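18/07/2019

Quick one, have to be up early. Bus day. All of it was bus.

Out of the house at ten past eight for the 53 and of course there is no 53. Knew that. Had the leaflet on the fridge since May and still stood at the old stop like a lemon, with my bag and umbrella, looking at a bin liner taped over the timetable. Then remembered. Up the hill to the new stop outside Jovico, which used to be the carpet place, and got there just as the 49 pulled off. Driver saw me. I know he saw me.

Next one 25 minutes. Used to be every ten. Went in Jovico to get out of the drizzle and bought a washing up bowl I didn't need, so then I had that to carry as well.

When the 49 came it was full of people who all used to be on the 53 and were all talking about it. Quite nice in a way. I've sat near some of those faces for years and never had more than a nod out of them. Now everybody has an opinion on Segers. They took over the Zevdale routes in the spring, said nothing would change, then changed all of it. New seats though. Hard as a church. Screens that tell you the next stop, except it was one behind the whole way so we were told Mill Lane while we were looking at the baths.

Goes all round the houses now. Down past the school, round the estate, back up past the school again. Twice past the same hedge. Got to Vidau for the dentist quarter of an hour late and had to do the apologising face. They fitted me in. Filling, lower left, numb till two. Dribbled tea down my good cardigan and had nothing to wipe it with but the bus leaflet.

Then the meeting at the library, 2 oclock, upstairs. Segers had sent a young man with a laptop and a map on a stand. Poor lad. The map had the river in the wrong place, or the road in the wrong place, one or the other, and that was the first twenty minutes gone.

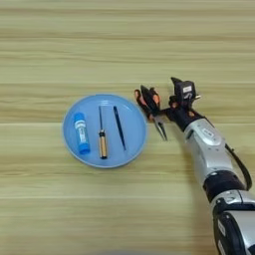

It's the evenings that'll finish us off, came a voice from the back, never mind the river, you can't get home from anything after seven. And that got a proper clap. Quite right too. Last one out of Vidau is now ten to seven. So no evening class, no pictures, no visiting at the hospital unless you've got a lift. I'd been so cross about the mornings I hadn't even looked at the evenings. Got the leaflet out (tea on it) and there it was in the small print under the bit about half fares.

The lad wrote it down. Wrote everything down. He said it would be "fed back" and somebody asked who to, and he said the network team, and somebody asked where the network team lived and did they take the bus. He went a bit pink. I felt for him, he'd have been at school himself not long ago.

I did stand up in the end. Wasn't going to. Face still half asleep so it came out mushy but I said my piece about the old stop, that if they are going to shut it they could at least put a sign up with an arrow instead of a bin bag, and a bench at the new one, as it's on a slope and there is nowhere to put a bag down without it rolling into the road. He liked the bench. Wrote BENCH in capitals, I could see from where I was. Sat down and my knees had gone.

Home on the twenty past four. Had a seat, by the window, bowl on my lap. Sun came out past the baths and the driver on that one was lovely, waited for a lad running with a cello or some such on his back. So they're not all bad. Must be fair in here if I'm not fair anywhere else.
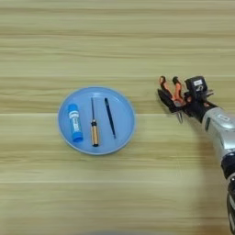 Maureen Tidswell

That's how I signed the letter. Full name, no Mrs. Wrote it at the table after tea, two goes, first one too rude. Second one is polite but you can tell. To Segers, with a copy to the council and one for the paper if I can find the adress. Put in the evenings first, then the bench, then the screens. Left out the hard seats, thought it might look like moaning.

Need stamps. Post office is on the old 53 route, wouldn't you know.

Other bits before I forget. Beans want picking, they'll be string by the weekend. Ring the surgery about the repeat perscription. Tooth aching a bit now it's woken up, took two tablets at eight. Cardigan in to soak, in the new bowl, so it's earned its keep already. Rain on and off till teatime then a lovely pink sky, left the back door open for it and got a moth in.

Alarm for half six. New stop, up the hill, NOT the old one. Have put a note on the inside of the front door.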